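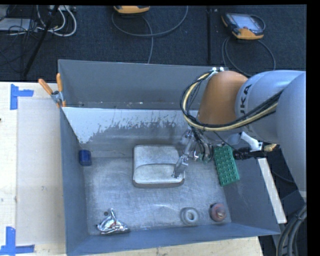

The arm over the metal bin, with the finger tip above the right side of the silver-white case. The green block with rows of round studs or holes is at the right wall and the dark blue one is close to the left.

Wall-First Picking: Gallery and Notes
Groveck Manipulation Lab, Veston

This page belongs to the Manolakis project, a study of how a robot arm should clear a bin when some of the objects are up against the walls. The work was done by Kalliopi Balaskas and Themis Moschos. The written report has the full tables. What follows is a shorter account for people who want to see the setup and read what was tried and what came out of it.

The problem

Most bin picking systems score every possible grasp and take the best one. The best one is usually on an object in the open middle of the floor, with room on all sides for the gripper. The objects at the walls get put off until the end. By then they are the only things left, and the arm spends a long time on them. In our early runs the last two objects in a bin often took longer than all the others together.

We wanted to know if it helps to deal with the wall objects early, even when there is an easier pick available.

The method

Each cycle starts with a depth image of the bin. The software finds the objects and measures how far each one is from the nearest wall. Anything closer than the width of the gripper is marked as a wall object.

For a wall object the planner has two choices. It can try a direct grasp from above, or it can make a short drag toward the middle with the finger and leave the grasp for the next cycle. A small network picks between the two. It was trained on 500 drags and grasps, recorded on the same arm and in the same bin, with the outcome of each one labeled by hand.

Objects in the open are grasped directly. If a grasp fails twice in a row on the same object, the planner drops it to the end of the list and moves on.

The bin

The bin is metal with sloping walls. The slope matters more than we expected. A block with one end up on the wall sits at a tilt, and a gripper coming straight down meets it at the wrong angle. The green block in the picture is lying that way, across the line where the floor meets the right wall.

The floor has fine scratches and brighter worn patches. These confused the first version of the object finder, which was based on color alone and kept reporting thin flat objects that did not exist. Adding depth fixed nearly all of it. We kept the worn bin for the whole study so that the results would stay comparable.

The objects

The set is mixed on purpose. Blocks are easy to hold once they are in the open. Round objects are easy to find and hard to drag, and they may roll back to where they started. The ring-shaped object near the lower right of the bin can be taken by its outer band or through the opening, and the planner was allowed to do either.

The crumpled foil package was the hardest object in the set. Its folds reflect light in all directions, so the depth image has holes in it. It also changes shape when it is handled, and a grasp that worked once may not work again. We report foil separately in the tables. Leaving it out would raise the overall score.

The large case is wide and low. Direct grasps from above worked best when the finger came down near one end. Drags on the case were turned off after the first week of testing, when it was found to push smaller objects into the walls ahead of it.

The arm and gripper

The arm is a KUKA. The cables loop out from the wrist and back along the casing, and the planner treats that loop as part of the arm when it checks for contact with the bin. It keeps a margin of 5 cm on the cable side. The margin rules out some grasps close to the walls, and for those the arm turns the wrist and comes in from the other direction.

Speed was held at the same setting in all runs. Faster motion would shorten the cycle but we did not want two things changing at once.

Results

The full test was 1,078 pick attempts, split between the wall-first planner and the usual best-grasp planner. Objects were poured in from a box before each run and not rearranged.

Wall-first picked the object on the first attempt 81 percent of the time. The best-grasp planner did slightly better on that measure, as it should, given that it always takes the easiest pick on offer. The difference shows up in the time to empty the bin. Wall-first was quicker in most runs, and its slowest runs were much less slow. It also needed fewer stops where a person had to reach in and free an object by hand.

With only a few objects in the bin there was no useful difference between the two planners. In that case a drag mostly adds a cycle.

What did not work

Dragging along a wall, instead of away from it, was tried and dropped. Objects tended to ride up the slope and fall back.

We also tried letting the network pick the length of the drag. It chose long drags nearly every time, and the object often ended up against the opposite wall. A fixed short drag did better.

Next

The Cesari group is repeating the test in a bin with straight walls, using our software and their own objects. Their runs start in November. We are working on the foil case, with a second depth image taken from a lower angle before the grasp is planned.

Questions about the planner go to Themis Moschos. Requests for the labeled drags and grasps go to Kalliopi Balaskas.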